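4.2 Reuse of single-use food containers

The second part of the household survey dealt with what people do with takeout containers after the meal. We had expected most of them to go straight into the trash or the recycling bin, as the earlier Kudgate study assumed when it estimated waste per household. The answers do not support that assumption. Of the 354 households that returned a usable form, a clear majority said they kept at least one kind of container for later use, and many had kept the same pieces for months.

Respondents were asked to name the last container they had kept, what food it had come with, and what it held now. Clear plastic boxes were named most often, followed by soup tubs and foil trays. Foil trays were usually kept for a single further use, such as carrying a cake to a neighbor, and then thrown out. Plastic boxes stayed in use much longer. Leftovers were the most common content, but the forms also list buttons, seedlings, screws, dog treats, crayons and, in one case, a set of spare hearing aid batteries.

Whether a container was kept depended mostly on its lid. People wrote about lids that split, lids that warped in the dishwasher, and lids that fit one brand of box and not the next. A box without a working lid was rarely thrown away at once. It moved down to a lower grade of use – from the refrigerator to a drawer or the garage – where an open top did not matter. We call this stepwise reuse, following Gape's term for the same habit with glass jars.

Storage space was the main limit. Households in the Rorent district, where apartments are small, kept fewer pieces but used each one more often. In Funov, where most homes have a basement or shed, respondents kept more and used less of what they kept. Five households there reported a full cabinet of containers that had not been opened since the previous November. We counted these as kept but not as reused, which lowers the Funov rate somewhat compared with the figure in our first report.

We also held 16 follow-up interviews in people's kitchens. These were useful mainly for correcting the forms. People underreported how many boxes they had, and they often forgot the ones already in use for something other than food. Clear boxes with a rim (Figure 5) were the type they most often described as worth keeping.

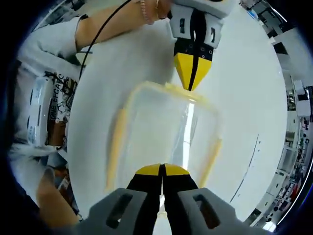 Figure 5. Clear plastic food container with rounded corners and a yellowish rim.

Osvaldo Pace objected to the draft of this section that keeping a box is no benefit if the household would otherwise have used a plate and a cloth, and that our reuse rate says nothing about what was replaced. We accept the point. The form did not ask what people would have used instead, and the interviews covered it only in passing. The rates given here should be read as rates of handling and not as savings in material. The Tang questionnaire includes a replacement item, and we plan to adopt its wording in the next round.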